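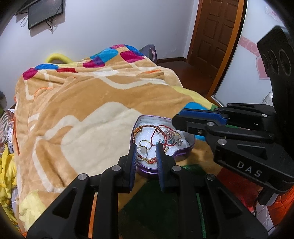
Two grippers, one tin of jewelry. Small tangled stuff is the job we're budgeting for.

**1/** Working out what to buy for October. We have $2000 for the whole year, parts included.

**2/** Grosum quoted $600 for a spare set of fingers and pads. Stitside wants $464 for the same list, but shipping is extra and they won't say how much until you order.

**3/** Pads are the line I got wrong last year. I put them down as a one-time cost. Now they get their own row, same as cables.

**4/** Tae-yang Seok asked why not a third gripper. Because then there's no money left for repairs, and rings and bracelets need 2 at most.

**5/** Holding off on a new mount. The old one is ugly but paid for.

**6/** If you've ordered from Stitside, what did shipping come to? I have to send my numbers in this week.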